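To: robotics-club list
Subject: Re: kitchen task, ready for the showcase?

> We are at 65 percent over the last set and I think that's good enough to sign up for the kitchen event in April. The Sturico policy has 2787 demos behind it now, counting the ones we merged from last semester. I'd like to send in the Grevano form tonight unless somebody objects. The soft item is the only one still giving us trouble and we can always leave it for last.

I object, a little.

First, the 65. I went through the run sheet and I get 52 if you throw out the runs where a person nudged the bowl back into reach. Those are marked "assist" in the notes column but they still got a 1 under result. The rules for the event say hands off the table from the start signal. So which number are we signing up with?

Second, 2787 sounds like a lot until you sort it by item. Most of those demos are last semester's blocks and cups. For the yellow soft thing we have 23. I don't see how merging in a pile of cup demos teaches the arm anything about something that folds over the fingers when you squeeze it. Maybe it does. I'd like to see one comparison with and without the old data before we put it on a poster.

Two pictures from the kitchen setup, the grip and then the table: 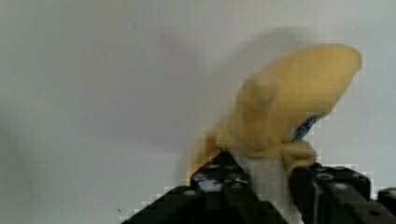
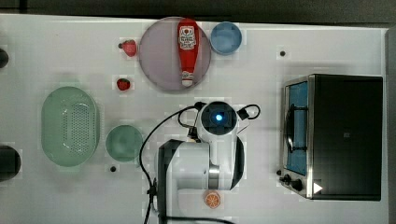
My third problem is the scoring. Right now "grasped" and "placed" are both a 1 on our sheet. The event gives nothing for a grasp alone. I would bet our number drops again once we split that column, and I would rather find out now than in front of the other schools.

I also don't buy the idea of saving the soft item for last. Item order is drawn at the start of the round. It's on page two of the form, right under the part about power strips.

What I'd want before we send anything:

A new sheet with separate columns for grasp, place and assist. I can make this tonight.

One full set with the Nam checkpoint and one with Sturico, same items, same starting spots. Tape the spots. Last time we eyeballed them and then argued for an hour.

At least one set run by somebody who didn't train the policy. I'm not accusing anyone, I did the same thing with Alov last year and my numbers were way too nice.

If we still land over half on hands-off placements, fine, send the form and I'll help with the poster. If we don't, the sorting event is still open and we know that one works.

The lab is free after 4 pm most of this week. Reply on the list please, not in the group chat, I never find anything in there.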